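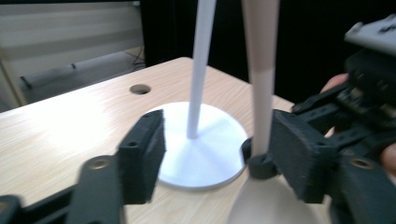
Lamps and tables: where the May money went

May
By Junpei Maruyama, Uvside Study Rooms

What a good month for the Pritmont reading room! The tables are in, the lighting is nearly sorted, and I get to write the fun report. We have 14 places to furnish and 8 of them are finished. Spending so far comes to $3,718, all of it inside the furniture line you approved.

The tabletops are light wood with a pale grain, and they brighten the room more than I dared hope. Each has a round cable hole near the back, so cords can go straight down and stay off the floor (our old tables had none, and we taped everything).

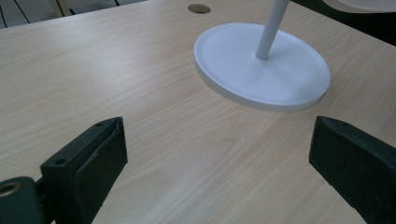

For lighting we went with plain white stands, a flat round base and a slim pole. The base takes up very little room, so a big atlas still fits next to it. I tried one at the Brikholm branch first and liked it so much I changed the order that same afternoon! The Sleiman delivery was short a few shades, and the replacements are promised before the next report.

Still to do: assemble the last tables, run the cords, and settle on bulbs. I lean toward the warmer ones. 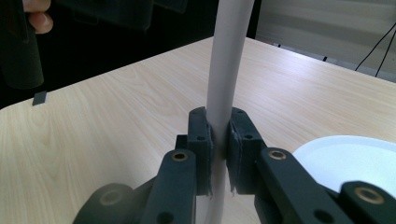
Sleiman wrote back that warm bulbs are fine for evenings but the morning readers may want something whiter, and asked whether we could try both for a week. Happy to! I'll set up one table each way and send you the readers' notes.

Recent reports
Brikholm branch: shelving update
Uvside: new opening hours
Pritmont: paint and flooring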